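6.4 Left gripper stops during sweeping (fault 17) 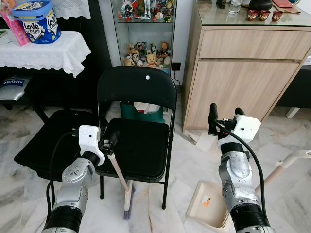 Fig. 20. Sweeping task: broom in the left gripper, dustpan on the floor.

Fault 17 means that the left gripper needed too much force to hold the broom. The arm stops and stays in its position.

CAUTION: The gripper can open without warning after a fault. Keep your hands away from the finger pads.

1. Press the stop button on the Skusimero base.
2. Hold the broom handle with one hand.
3. Select Release Left and take the broom out.
4. Check that the arm cable is not caught on a chair leg.
5. Wait 20 seconds, then select Reset.

Note: If fault 17 comes back, do not reset again. Write to Allance service.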